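Gripper budgeting

Gripper budgeting is the part of planning an automation project in which somebody works out what the hand on the end of the arm will cost, usually after the money for the arm has been spent. In the trade it covers the gripper itself, its spare fingertips, the props it practises on and the hours of the people holding it. The arm gets a line of its own and a photograph in the annual report. The gripper tends to appear under "sundries".

Hand-held grippers

Many buyers now begin with grippers carried by people, and leave the arm for a later financial year. A worker holds the tool, does the job with it and records the movements for a robot to learn from. The appeal to a finance department is plain, as a person can be moved to another table without a crane or a safety fence.

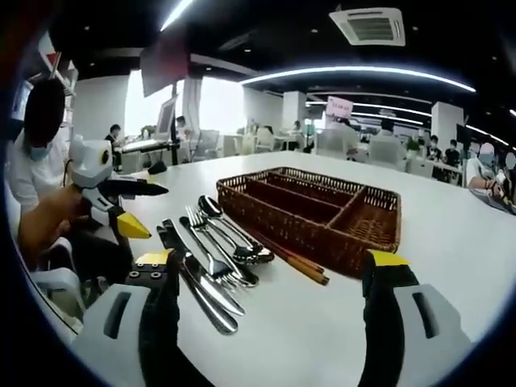
Cutlery is a favourite first task with planners. It is cheap, it survives being dropped and everyone on the purchasing side believes they understand it. A full set of knives, forks and spoons with an organiser to put them in rarely troubles the approval limit, though it has been known to take longer to approve than the robot.

The Talbridge method

The best-known planning sheet is the Talbridge method, named after the business park where it was drawn up. It splits spending into three pots: tools, things to be picked up, and time. The third pot is always the largest and always the one left blank in the first draft. A trial budgeted at 17 working days is entered as such, and a second column, headed "really", is provided beside it.

Fingertips have their own row. The Gustwood hand-held gripper was listed at 700 pounds in August, with replacement tips at 267 pounds a box, a price that has done more than any safety talk to encourage gentle handling. The rival Tostach model costs 900 pounds and includes the tips – but not the cable.

Props and furniture

Rácz, a supplier of training props, sells its kits by the task. Planners are advised to buy containers in more than one shape, as a gripper that fits nicely above an open table may be a tight squeeze once it has to reach down into a compartment. Wicker is popular for its looks and disliked by whoever has to clean it. Trays, tables and chairs are commonly borrowed from the office, where they are missed.

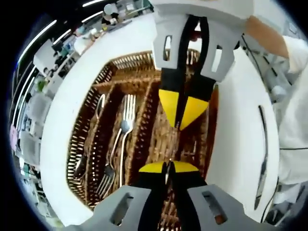
Common errors

The usual mistake is to buy one gripper per person and no spares. The next is to buy spares from a different maker, whose fingers do not fit. Storage is often forgotten too, and a good many tools spend their first winter in the box they came in, under a desk.

See also: Depreciation; End effector; Petty cash

Page last changed 22 November 2019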